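The Planner That Changes Its Mind

By the newsletter desk
December
14 shares | 3 comments

We use cookies to remember your reading preferences. Accept | Manage settings

Ask the lead developer of Varetti what the software does and you get a very short answer. "It decides what the arm should do next, and then it keeps deciding." Ask what makes that hard and you'd better have the afternoon free.

Varetti is a planning layer for robot arms that work in homes. It sits between the part of the system that looks at the room and the part that turns the joints, and it's built by a team of four at Nuvwood, a small software company with one long desk, a lot of monitors and (as of this fall) its own simulated kitchen. The developer I spoke to has been on the project from its first week and asked to be left unnamed, partly out of shyness and partly because "the other three would never let me hear the end of it."

We started with the thing that got the team going, a frustration with plans that were made once and followed to the bitter end. The first version of the software worked out a complete path, start to finish, and handed it over. If a cup had been moved in the meantime, the path went ahead anyway.

"It was beautiful on paper," the developer says. "You'd get this lovely smooth curve and everyone would gather around to admire it. Then the room would change by the width of a hand and your lovely curve was going straight through a cereal box."

The new version plans in short pieces. Ten times a second it throws out most of what it had in mind and asks again, using whatever perception has told it since the last round. It keeps the old plan as a starting guess, so the arm doesn't twitch back and forth between two equally good ideas. That last bit took the team most of the spring. Early on, the arm would hover halfway between going left of an obstacle and going right of it, and stay there.

"We called it the doorway dance. You know, when you meet someone coming the other way and you both step to the same side? It was doing that with a bottle! With itself, really, the bottle wasn't moving."

The fix was to put a small price on changing sides. The planner can still switch, but the new route has to be better by enough to be worth it. How much is "enough" is a setting, and the developer will cheerfully talk about that one number for twenty minutes. Too low and the dance comes back. Too high and the arm gets stubborn, and you're back at the cereal box.

Most of this tuning happens in simulation, in a tool the team wrote and named Cumasia. It loads a room, sets the arm in it, runs a task and saves everything: the joint positions, the camera views, what the planner believed and when it believed it. There are 580 saved tasks in the library now, and the whole set runs every night.

"The kitchen is my favorite by a mile," the developer says, pulling it up. "Look at that cabinet door. It's swung wide open, up over the counter, and a planner that only cares about what's on the countertop will never think about it. Then you lift the elbow to get over something tall and, well, hello, door." 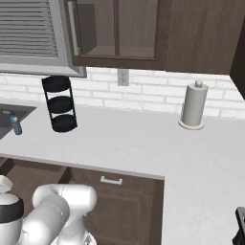
NUVWOOD OFFICE, December —

The tall black rack next to the sink gets a lot of attention in our conversation too. For a person it's three trays and some rods. For a perception system, the developer explains, thin rods are a headache, because a depth camera tends to see them in some views and lose them in others. If the planner trusts each view completely, the space between two trays can look wide open one moment and blocked the next.

"So Varetti remembers. If we saw a rod there a moment ago, we don't get to forget it just because this one view missed it. It fades out slowly. You have to look at a spot and see nothing there several times before the planner will believe it's free."

I asked whether that makes the arm too careful.

"Oh, sure, it did for months! We had it refusing to go anywhere near anything. It was the politest robot you ever saw and it got no work done at all."

What helped was letting the memory fade faster in places the arm needs to go soon. If the next piece of the path runs past the bottle by the sink, the system spends its effort looking there and worries less about the paper towels on the other side. The developer describes it as glancing where you're about to step. It was a small change in the code, 50 lines, and it cleared up more failed runs than anything else the team did all year.

The see-through plastic of the bottle is a second headache. A clear or tinted surface can confuse a real depth sensor badly, and a simulator that renders perfect depth will hide the problem from you until the day you plug in the hardware. Cumasia spoils its own data on purpose. It punches holes in the depth readings on anything marked as see-through, smears the edges of thin parts, and delays a few camera views so they arrive late.

"People are surprised how much work we put into making the simulator worse. I love that part of the job. You sit there thinking, what else could go wrong with a camera? And then you go and write it."

The team also has a viewer, Shao, which replays a run with the planner's thinking drawn over the top. Rejected routes show up in gray, the chosen one in green, and remembered obstacles as a cloud that thins out as the memory fades. It began as a weekend hack for tracking down the doorway dance. Now it's the window everyone has open all day, and new features go into it faster than they get written down.

"Before we had it, I'd read through logs for a morning to find one bad choice. Now I drag the slider, I watch the cloud, and I go, oh, there it is, you thought the door was closed. It's such a good feeling. Even when it's my own bug, and it's usually my own bug."

There is plenty left on the list. Doors and drawers are treated as fixed objects for the length of a task, so if one moves partway through, the planner copes with it as a surprise and does not understand that it swings on a hinge. The developer wants the software to know what a hinge is, and to guess where the door could end up. Corners are another sore point. In an L-shaped counter the arm sometimes picks a posture that's fine for one side and awkward for the other, then has to fold itself up and start over when the task moves around the bend.

"I watched it do that this morning, before coffee. Fold, unfold, fold. I've got a branch going that looks further ahead when there's a corner coming, and it's slow, it's really slow, but the motion is so much nicer. I want to show you. Do you have a minute?"

I did, and we watched it twice. The branch should go into the nightly runs next, once it can keep up with the ten rounds a second that the rest of the planner depends on.

3 comments | Share this story

Get the next interview in your inbox. Sign up for our monthly newsletter.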